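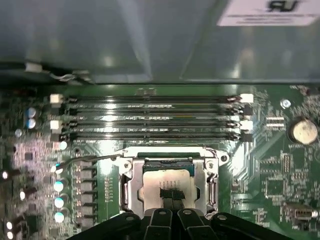 The inside of a computer case, with four empty memory slots on the motherboard.

CODVILLE – Euan Aitken rode into the parking lot of the Codville town library shortly before noon, leaned his handcycle against a bench and asked where he could get a sandwich. He had 49 miles behind him and another 10 to go before stopping for the night.

Aitken, 38, is crossing the state by handcycle, a three-wheeled bike powered by the arms. The full route is 360 miles, from the Devier river crossing in the north to the fairgrounds at Minhas. When he reached Codville he had covered 215 of them.

He lost the use of his legs in a farm accident when he was 22. He took up handcycling two years later and has since finished nine marathons in the handcycle division, but this is his first ride of more than one day.

"A marathon is over by lunch," Aitken said. "With this you get up the next morning and your shoulders are already sore, and you have to go anyway."

The ride is raising money for the Etby Adaptive Sports Club, where Aitken trains and coaches a beginners' group in the winter. The club wants to buy racing chairs and handcycles in children's sizes that families can borrow for a season. A new handcycle can cost several thousand dollars, and children outgrow them quickly.

Lachlan Tennant, a retired mail carrier from Etby, is driving the support van. He carries spare tubes, two extra wheels, a cooler and a folding wheelchair, and stays behind Aitken on stretches of highway with no shoulder.

The hardest day so far was the climb out of Devier, Tennant said, when a headwind held them to walking speed for much of the afternoon. They reached the motel after dark. A flat tire the next morning cost them another hour.

"He doesn't talk much on the hills," Tennant said. "On the way down I can hear him singing."

Aitken trained for the trip through the spring and early summer, mostly on the rail trail east of Etby. He planned the ride for August because the schools are out and several summer camps along the way had asked him to stop and speak. At two of them he let campers try the handcycle on the grass.

He left Codville at 1:30 p.m. on the old county road, which has less truck traffic than the highway. Riders are welcome to join him for the last stretch into Minhas, starting from the grain elevator at the north end of town. Helmets are required. Donations can be made through the club or at the van.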